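Card night is back at Talpur Hall, and this time there's a real mat

If you missed the notice by the door, the Velel games evening starts up again in January, and I am so ready for it! We're playing Texas Hold'em this season (no money, just chips and bragging rights), and everyone starts with a stack worth 2,000. Doors open at 7, first hand as soon as the chairs are out.

I'm most pleased with the table. The round green mat came from Wudico, the little game shop on Burnar Street, and I put a floral cloth under it so the whole thing feels more like Sunday lunch at my aunt's than a casino.
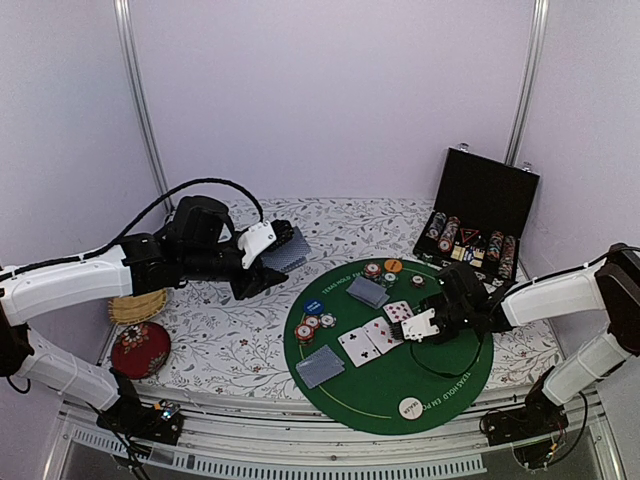

Same floral print in both, and the green mat too. 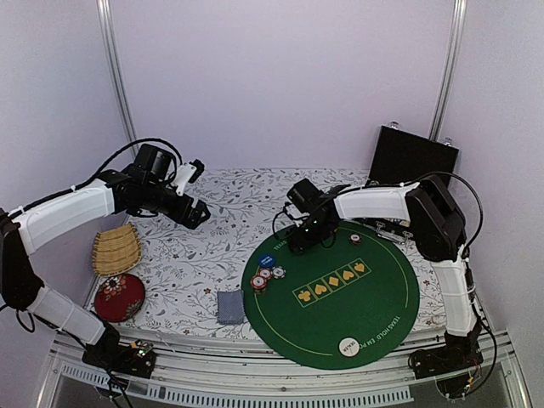

We have room for 2 tables to start, and if more people turn up we'll squeeze in (we always do). Beginners, please come! I only learned last winter and I still have to check whether a flush beats a straight. It does, I looked it up again this morning.

Snacks are bring-your-own, but keep anything greasy away from the cards, please. I'd like this deck to last until spring. There's hot coffee, plus tea for the sensible people. Put your name on the sheet in the hallway if you want a seat on the first night, or just show up and we'll deal you in.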